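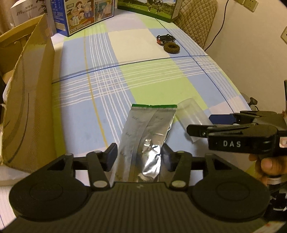

Clitau, June

About Skultonari

Skultonari writes and maintains working rules for manipulation recordings made with hand-held grippers. We record in our own rooms and in homes, and we audit recordings made by other groups against the same rules. The company has 12 employees. Our office and test rooms are in Clitau.

What we maintain

Our main document is the Orkent Practice, now in version 4. It covers two-operator and single-operator work on tables, counters and shelves with household objects. It does not cover fixed arms, mobile bases or any work near powered machinery. Groups that need rules for those should use the safety standards that apply to their equipment. Orkent is not a replacement for them, and we do not certify hardware.

Version 4 is divided into setup, handling, session conduct, review and release. Each clause has a number, a requirement, and a check that a second person can carry out without asking the operator what was intended. Clauses that could not be checked this way were removed from version 3 or moved to the notes.

Setup

Tables are recorded with the cloth or surface normally used on them. Patterned cloths are allowed. Background items such as cartons, chairs and wall outlets may stay in view, provided they are entered on the room sheet and are not moved during a session. Personal papers, mail, medicine labels and screens are taken out before the first recording. An object list is made before work starts, with one line per object and a note of whether it is rigid, deformable, transparent or reflective. An object may have more than one note.

Transparent and reflective objects are recorded in the same sessions as ordinary ones. Earlier versions placed them in a separate session, and reviewers found that the lighting had often been changed to suit them. Clause 2.6 now requires one lighting setup per session.

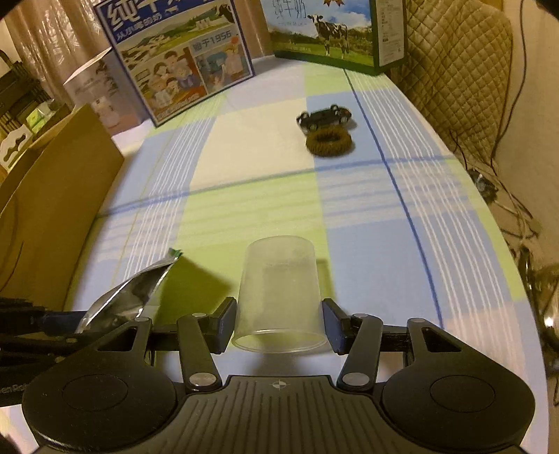 Handling

The operator closes the fingers until the object is held and no further. Thin-walled objects are gripped on two opposite sides, and visible deformation of a wall is noted in the log with the recording number. Foil and film packaging is treated as deformable whether full or empty. A crease is not a fault.

Where two grippers are in use, each operator works from an agreed side. The operators say aloud which object they will take before reaching for it. If both reach for the same object, both open and withdraw, and the attempt is kept and marked as interrupted. Deleting interrupted attempts is not permitted under Orkent. They are released with the rest unless a privacy clause applies.

Objects that fall over or end upside down are left as they are until the attempt is complete. Resetting by hand is done between attempts only.

Session conduct

A session runs no longer than 30 minutes, after which the operators rest and the finger pads are wiped and checked for wear. Pivot screws are checked for play at the start of each session. A gripper with a loose pivot is taken out of use until it has been tightened and its opening width measured again. We accept no more than 300 attempts from one room before the object list has to be changed. 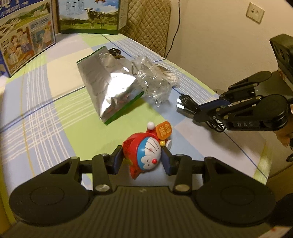
Clause 3.9 governs mixed tables, where the objects differ widely in shape and stiffness. It was the clause most often failed in outside audits under version 3, mainly on account of vague object names. Version 4 requires a name that another reader could match to a single item. A Doraemon figurine held on its side between the fingers is logged as a figurine, with its orientation at the grasp, and "toy" alone is rejected. The bag of cotton swabs is entered as a bag with visible contents. Power cables are logged with their plugs, and a coiled cable lying on the cloth is a separate entry from any cable on the wall behind. Loose cables handled in a session must be unplugged at both ends.

Review and release

Every recording is reviewed by someone who was not in the room. The reviewer works from the log and the object list, and returns the set if the two disagree. Corrections are made in the log with the old entry left readable.

Sets recorded by us are released under the Minami name. Each Minami set carries its room sheet, object list, log and the Orkent version in force when it was recorded. Sets are not upgraded to a later version after release.

Working with us

We take on audits from labs, schools and companies of any size. An audit covers one set and produces a list of clauses met, clauses failed and clauses not applicable. We give no overall score. Requests should state the type of gripper, the number of operators and the kind of rooms used.

Proposed changes to Orkent can be sent in by anyone and should quote the clause number. Proposals for the next version close at the end of June.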